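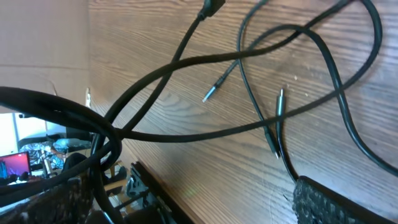
Standing load, first pass

The house used 663 kWh in April. The question I wanted answered was how much of that was spent on things that were not doing anything. The utility's web portal gives hourly totals, rounded in a way that makes small loads hard to read, so I put a submeter on the main feed (installed by an electrician, inside the panel, with the power off) and read it myself.

The submeter has an LED that blinks 3000 times per kilowatt-hour. A light sensor taped over the LED feeds a counter, and the counter writes a line to a file once a minute. On the first night I shut off the breaker for the refrigerator from two to three in the morning and counted 242 pulses, just under 81 watts. I repeated this on several other nights. The median was 83 watts, and I have used that value since.

Multiplied out over a 30-day month, 83 watts is a little under 60 kWh, or nine percent of the April total. That is higher than I expected and lower than the figure Thaís Andrade predicted when I described the setup to her. She has gas heat and a smaller house, so her percentage would come out worse for the same load.

The definition matters. By standing load I mean whatever is drawn with everyone asleep, no lights on, no compressor running, and no timers active. It includes equipment that has a good reason to be on. The router counts. The smoke detectors count. A lot of the published advice leaves these out and then reports a "phantom" number that can't be compared with anything.

To divide the total up I used a Storkard plug-in meter, moved from outlet to outlet. It resolves tenths of a watt, but below one watt I do not trust it. Cheap meters handle low power factor badly, and a small power supply at idle has a very low power factor. I checked it by plugging several idle supplies into one strip and comparing the reading for the strip with the sum of the individual readings. The strip read higher. I take the strip as closer to correct.

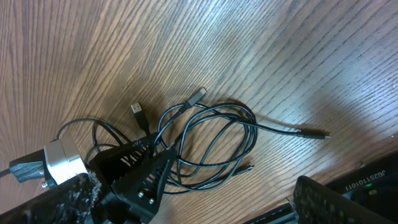 The largest single item was the Dorevo receiver in the living room. In its default standby mode it keeps the network board awake so that it can be turned on from a phone. No one here has done that. The setting is called "Network Standby" and is three menus down. With it off, the receiver drops below what the Storkard can read.

Second was the Hemimico router and the switch behind it. I left these alone. The switch has an energy-saving mode for unused ports, which I turned on, and I could not measure a difference.

Third was the furnace control board and its transformer, which surprised me. It draws power all year, including the months when the furnace has nothing to do. It has its own breaker. I have not decided whether to shut it off in summer; the thermostat is powered from it and also runs the air conditioning, so probably not.

The garage door opener, the doorbell transformer, and the GFCI outlets are each small and together are not. None of them can be measured with a plug-in meter except the opener. For the rest I used the submeter, one breaker at a time, and subtracted. The error on a subtraction like this is large compared with the thing being measured, and I would not defend those numbers individually.

The list adds up to roughly nine-tenths of the standing load. I have not located the remainder. One circuit, labeled "Holanda" on the panel in a previous owner's handwriting, feeds two outlets in the hall and possibly something in the attic. Turning it off lowers the pulse rate slightly. Nothing in the house visibly stops. Vy Trịnh suggested an old powered antenna amplifier, which would fit the size of the load and the location. I will look when the attic is cooler.

Notes for anyone repeating this:

Log for several nights before changing anything. Mine varied more than I had assumed, mostly from laptops finishing a charge.

The light sensor needs to be shielded. My first file has several thousand extra pulses from a flickering basement fixture.

Record the time of every breaker change on paper. I reconstructed one evening from memory and had to throw it out.

The counter itself is powered from a wall supply downstream of the submeter, so it is included in the total. I have not corrected for it.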